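3.2 Loan spells and the return to the parent club

The second group of transfers in our material are loans, and they behave differently from permanent moves. Of the 1,815 moves in the data, a large part were loans of one season or less, mostly of players under 23. We followed each player for three seasons after the loan ended and noted the minutes he played, the division, and whether he was sold.

Following Nygård, we separate the loan with an option to buy from the simple loan. The difference matters in the smaller leagues. A club like Tasberg often takes a player without any option, uses him until the spring and then has to look for another winger in the summer. Sudon, on the other side, asked for an option in almost every contract, but used it seldom. The sporting director Welington Prado told us in an interview that the option was "mainly a way to keep the agent calm".

Players who were loaned a second time to the same club played more minutes than those who went to a new club. This holds also when we remove goalkeepers, of whom there were 47. We could not find the same effect for loans that began in the winter window — these players often arrived injured or without match practice, and seven of them did not play at all.

The date of the agreement seems to be less important than we expected. Loans signed in October, outside the normal window and only possible under the emergency rule, were too few for a separate model. We kept them in the tables but not in the regression.

One weakness must be mentioned. Loan fees are rarely published, so we treat all loans as equal in cost. Torunn Nygård has suggested to use the share of wages paid by the parent club instead, and we return to this in section 5.

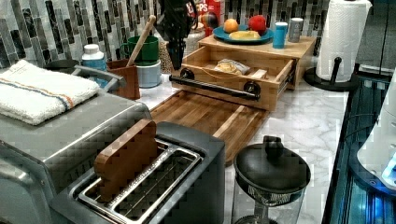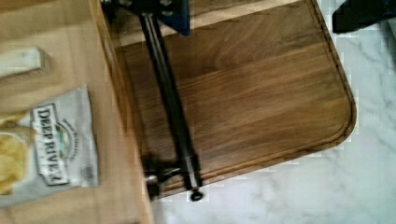
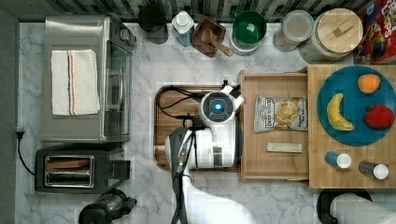
Figure 3. Kitchen counter with white marble pattern: toaster and toaster oven (first and third picture), cutting board (second picture).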